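Search docs
Search
Kaleline / Data cards / Tabletop Appliance Set

# Tabletop Appliance Set: Data Card and Loader

Maintained by the Darka manipulation software team. Contact for this card: Agustina Figueroa.

## Purpose

The Tabletop Appliance Set supports the development and testing of grasp planning and motion control for small kitchen appliances. It was prepared for Kaleline, the planning stack used at Darka, but the loader has no dependency on Kaleline and may be used with other tools.

The set is intended for three kinds of work: offline replay of recorded arm motion, training of grasp detection models on reflective objects, and regression testing of the collision checker. It is not intended for the certification of any robot for use near people.

## Contents

The release contains 580 episodes. Each episode is one attempt at a single tabletop task and holds the following:

- joint positions, velocities and commanded torques
- gripper opening and commanded grip force
- color images from one fixed camera
- a short task instruction in plain English
- an outcome label: `success`, `partial` or `abort`

Joint data is logged at 500 Hz. Images are stored at a lower rate and matched to the nearest joint sample by the loader. Episodes in which the clock offset could not be recovered are marked `sync: false` and are skipped by default.

## Installation

```
pip install ./garkon
garkon verify --root data/
```

The `verify` command checks file hashes and reports missing episodes. Users should run it once after download and again after moving the data to another disk.

## Loading an episode

```
from garkon import Episode
ep = Episode.open("data/", index=173)
ep.joints # array, one row per sample
ep.images # lazy reader
ep.outcome # string
```

Images are decoded on request. Reading a full episode into memory is possible with `ep.load_all()`, although this is not advised on machines with limited memory.

## Splits

Training, validation and test lists are provided in `splits/`. Episodes recorded in the same session are always kept in the same split. The lists were revised in September, and results obtained with the earlier lists should not be compared with current ones.

## Labels and review

Outcome labels were assigned by one reviewer and checked by a second. Where the 2 reviewers disagreed, the episode was given the label `partial` and both notes were kept in `review.json`. Users who need a strict success measure should treat `partial` as failure.

## Known limitations

Depth estimates computed from the images are unreliable on polished metal. The Lacson segmentation model, supplied as a baseline, tends to merge a gripped object with the gripper fingers when both fall in shadow.

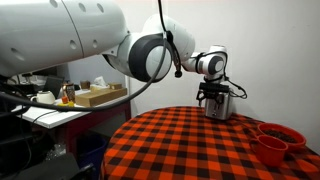
Figure 1. Black gripper closed around the top of a stainless steel appliance on a checkered tablecloth.

External cables are not part of the arm model used by the collision checker. A plan reported as free of collision may still bring a cable into contact with objects on the table – users running plans on hardware should add their own margin. High-contrast table coverings also produce false edges in the baseline detector; a mask option is available through `--table-mask`.

Background objects are not annotated. They should be treated as clutter and should not be used to measure recall.

## Reporting problems

Reports should include the episode index, the loader version and the output of `garkon verify`. Corrections to labels are collected and applied at the next release – files already published are not changed in place.

Was this page helpful? 2 comments

Contact | © Darka | Back to top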